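The Great Wardrobe Sort-Out, Part Two: Everything Goes on the Bed

So I finally did it. After the post about the hall closet (thank you for all the comments, I read every single one!) I promised I'd tackle the clothes next, and I've been at it most of this week. 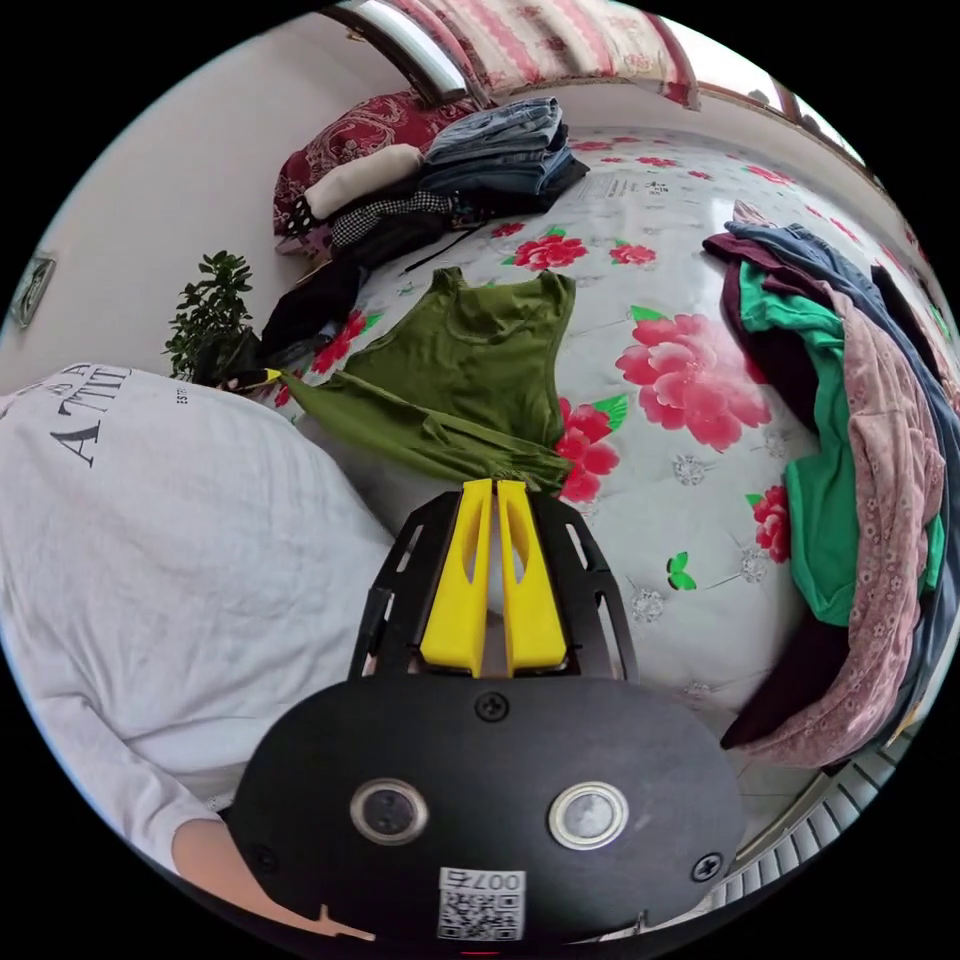 If you missed part one, the short version is that I moved into the back bedroom at the start of July and brought all my clothes with me without looking at any of them. They went from one closet to another in armfuls, still on their hangers, and whatever wasn't on a hanger went into bags. I told myself I'd sort it later. Then later came, and I couldn't find a single pair of matching socks.

The rule I set myself was simple. Everything comes out and everything goes on the bed, so I can't go to sleep until it's dealt with. My friend Ailsa Geddes swears by this and she has the tidiest closet of anyone I know, so I figured it was worth a shot. I started at nine in the morning with a pot of coffee and the radio on, and I was so happy! I love the beginning of a big job. You get to make a giant mess and call it progress.

I put the peony sheet on the bed first, by the way. It's my favorite, with the big pink-red flowers and the green leaves, and I find I'm much nicer to my clothes when they're laid out on something pretty. I know that sounds silly. Try it, though.

The jeans were the easy part. I fold mine in half lengthwise, tuck the crotch seam in so there's a straight edge, then fold up from the hem. They stack so well that way, and a stack of folded blue jeans up by the pillows made me feel like I'd already won. I was keeping them all anyway. Jeans are what I live in.

Dresses are harder for me. The olive green tank dress is one I've had forever and I went back and forth on it. It's the kind of thing you throw on when it's too hot to think, and it has no shape at all until you're in it. I used to hang it, and the straps slid off the hanger every time somebody opened the closet door. Now I spread it out flat with the straps up toward the head of the bed, smooth it with my hands, bring the bottom up, and fold the sides in until it's a neat little rectangle. It takes up hardly any room in the drawer and I can see it right away when I want it. It stays!

The heap is another matter. I always end up with a heap. Anything I can't decide about goes over on the radiator side of the bed, and by lunchtime it was a mountain – bright green, pink florals, a grey-blue thing on top, something maroon squashed at the very bottom. I used to think the heap meant I was doing it wrong. Now I think it's the best part of the system, and here's how I handle it: I don't touch it until everything else is put away. By then I know how much space I have left, and it's so much easier to be firm with a top when you're looking at a full drawer.

I did count once I got to the end, for those of you who asked me to after last time. There were 156 pieces in all, not including socks and underwear. I nearly fell over. I'd have guessed half that! Of those, 17 went into the donation bag, and 2 went to Ailsa, who has wanted them for years and was very gracious about not saying so.

A few things people asked about in the comments:

The drawer dividers are from Studgate. They're the plain ones and they pull out to fit, so I didn't have to measure anything (hooray). I use them for T-shirts and pajamas, and I file everything standing up so I can flip through it.

The hangers are Clulloten, the slim kind. I still have a few wide ones for coats.

Struan Rankin wrote to ask how I keep checked shirts from wrinkling in a drawer. Struan, I mostly don't! I button the top button and the third one down, fold the sleeves straight back, and hope. If anybody has a better way, please leave it below, as I'd love to know too.

And yes, I did find the missing belt. It was in a bag with the winter scarves, along with a Drirgate catalog from 2000 that I have no memory of keeping. I sat down on the floor and read the whole thing, which cost me half an hour, and I regret nothing. The lamps!

I finished a little before seven, made the bed up properly with the cushions back where they belong, and opened the closet three or four times just to look at it. There's air between the hangers now. I can slide things along the rail with one finger.

Next up is the linen shelf. I've got more pillowcases than pillows, and a set of Innes towels I've been saving for guests for far too long. I think I'm just going to start using them.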